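Flinden Street Community Garden
Minutes of the Members' Meeting, 3 Aug 2024

Korkor Atinga opened the meeting a little after ten and thanked everyone for coming out so early on such a sticky morning, and especially whoever brought the peach cake (please claim your plate, it's still in the kitchen).

The minutes of the last meeting were read and approved with one correction: the new plum by the gate is a Bélanger, and we had it down as a Sevine.

Money. We have $3,202 in the account. The water bill was $447, a good deal higher than last summer, and there was a long and friendly talk about hoses left running overnight. It was agreed to buy 12 shut-off nozzles and see how we get on.

Compost. The Adico bins are full again. Members are asked once more to chop up their corn stalks before they go in, and to keep citrus out altogether. Turning will be done on the first weekend of each month, and anyone with a strong back is very welcome.
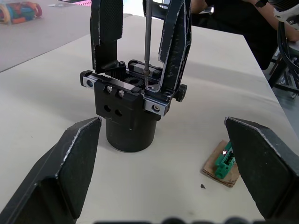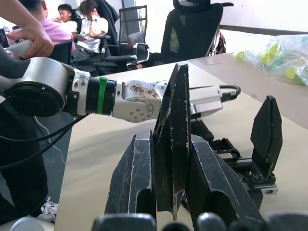
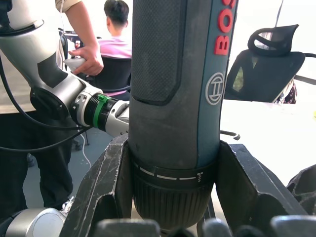
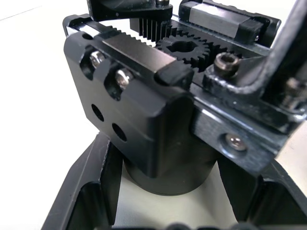

Third picture: Bosch cordless drill-driver.

Raised beds. Three of the oldest beds along the south fence have rotted through at the corners, as anyone who has leaned on them will know. After much kind discussion of cedar against pine, we voted for cedar, with up to $100 for screws and brackets. Rebuilding will wait until November, once the tomatoes are out.

Harvest supper. Korkor has offered her big soup pots again, bless her. A sign-up sheet for side dishes will hang inside the shed door, and there was a plea for fewer zucchini breads than last year.

Any other business. The gate latch sticks. Please lift and then push.

The meeting closed at 11:40, and most of us stayed on to pick beans.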